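Ullstead Toy Library – Your Questions About Wooden Blocks

We get a lot of mail about the blocks, more than about the puzzles and the ride-ons put together, so we've gathered the usual questions on one page. If yours isn't answered, do drop in at the Plestport branch and have a chat over the counter. We're always happy to talk blocks!

How do I borrow a set?
You'll need a current membership, and then you can take home up to 7 items at a time, with a block set counting as one item no matter how big it is. The large Dostgate set has 273 pieces and comes in two tubs, so please bring the car, or at least a strong friend.

Do I have to count every piece before I bring it back?
We'd be grateful if you did, though we know what bedtime is like. There's a card in the lid of each tub listing the shapes and colours, and most families find it easiest to sort by colour first and then check the shapes off against the card. The children often enjoy this part more than the building.

What happens if we lose one?
Please don't lie awake over it. Have a look under the couch, in the toy pram and in the bottom of the nappy bag, and if it still hasn't surfaced, just tell us when you return the set. We keep a drawer of spares in all the favourite colours, and there's no charge for the first missing piece.

How should I clean them?
A damp cloth with a little mild dish soap, then a dry towel, then a few hours on the bench out of direct sun. Please don't soak them or put them in the dishwasher – the wood swells and the paint lifts at the corners.

Some of the blocks have specks and marks on them. Is that all right?
Yes, quite all right. Painted wood picks up small dark marks with ordinary play, and we leave them be so long as the paint is sound. A red cube like this one, with a few specks and a faint black mark at one corner, would stay in the set. 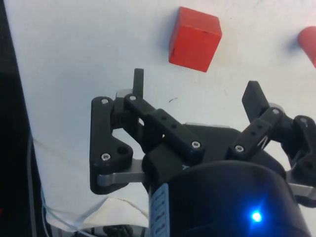 One of our Villalobos members wrote in to say that a white pencil eraser, rubbed very gently, took the crayon off her yellow arches without dulling the paint, and she wondered whether we minded. We don't mind a bit, and we've started doing the same at the sorting table.

If you come across flaking paint or a splinter, though, put that block aside and hand it to us separately.

Can I donate our old blocks?
Please do! Plain or painted, mixed sets are fine, and we'll find a home for them. Leave them at the Plestport counter any time before 4 in the afternoon, with a note if you know where they were made.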